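Folding on the bed: how I finally got to like the laundry pile
Ririne Home Notes
Posted 15/08/2026

I love folding. There, I've said it! For years I did it standing in the hallway with a jumper tucked under my chin, and everything came out lopsided and went into the drawer like that. Then in April we moved the airer into the spare room, I started using the big flat surface that was already in there, and the whole job changed. If you have a bed, a wide table or even a clean bit of floor, you can do the same this evening.

Start with the surface. A bare mattress grabs at cotton and a polished table lets it slide about, so I spread an old fabric sheet first and smooth it with my forearms from the middle outwards. It doesn't need ironing. A few soft wrinkles make no difference to what goes on top, but big ridges do, and you'll find them printed across your best T-shirt. I like a plain pale sheet, as fluff and stray threads show up straight away (and so does that one missing sock).

Next, light. Dark clothes are the hard ones. Navy and black hide their own seams, and I used to fold mine inside out without noticing until I put them on. Open the curtains, or pull a lamp across so it shines from the side. The seams throw a little shadow and you can find them at once.

Now the fold itself, which works for T-shirts, thin jumpers and pyjama tops:

Lay the garment face down with the neck away from you.
Take hold of both sides near the hem and give a gentle pull outwards. You're straightening it, so stop before the fabric stretches.
Smooth upwards from the hem to the shoulders with flat hands.
Bring one side in towards the middle and lay the sleeve back along the fold.
Do the same on the other side.
Fold the hem up to just below the neck, then fold once more.

The second step is the one people skip, and it's my favourite! A little tug on both sides at once gets the twist out of a side seam in a moment, and after that the fold almost does itself. If the fabric springs back crooked, the garment has probably been sewn a bit off the grain. Follow the shoulders and ignore the seam.

Trousers are quicker. One leg on top of the other, tuck the pointy bit at the seat back in, then fold in thirds. Hoodies go like T-shirts, with the hood laid flat down the back before the last fold.

For storage I stand everything on its edge in the drawer. My sister-in-law swears by stacks, and for thick knitwear I'm with her, as heavy things slump when you stand them up. I use 2 shallow boxes from Otine for the children's tops and an old Haldane shoe box for tights. The Udell dividers I bought were too tall for my drawers, so measure first. I didn't.

A few odds and ends. Fold things while they still have a trace of warmth from the dryer, but let them cool before you shut the drawer. Do the big pieces first, so the surface clears quickly and you get that lovely feeling of being nearly done. And keep a bowl handy for buttons, coins and tissues.

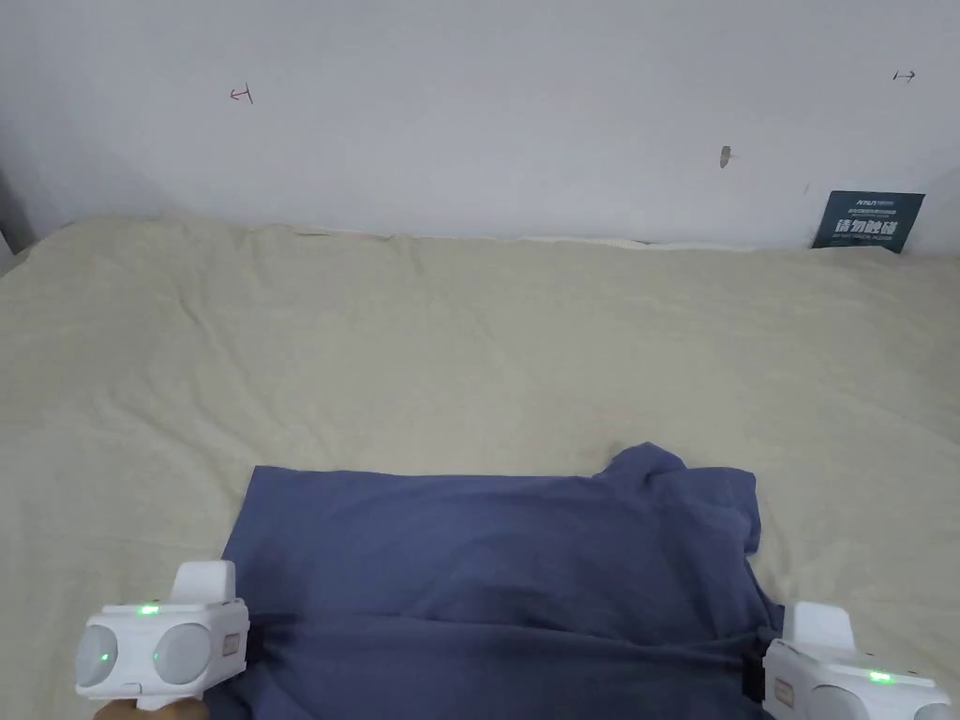 How do I stop dark clothes picking up fluff from the sheet while I fold?

Wash the sheet on its own a couple of times before you use it for this, and shake it outdoors before you spread it. Old, well-washed cotton sheds far less than anything new or fleecy. I also fold the dark things first, before the towels have had a chance to leave their bits behind, and keep a lint roller on the windowsill for the stubborn ones.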